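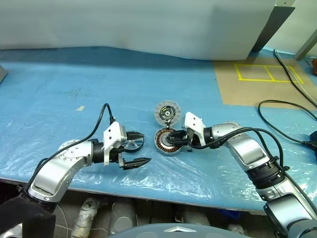

Filed under: Robotics / Assembly and Repair

4.2 Small motors on the bench

Readers often ask us whether a two-armed machine could take over the bench work at a shop like Katene, and we would dearly love to say yes. Figure 3 belongs to the motor task, where the rotor, the wound stator and the gray housing parts must all be handled between two grippers.

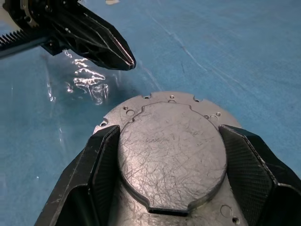 Round parts are a fair test of a two-finger grip - they like to turn, and a small tilt at the start grows into a large one by the time the holes have to line up. Of 246 attempts in the Vakonthorpe series, 50 were finished without help, which we find encouraging, though a patient person would still be home much sooner.

Figure 3. Motor parts, two-arm task.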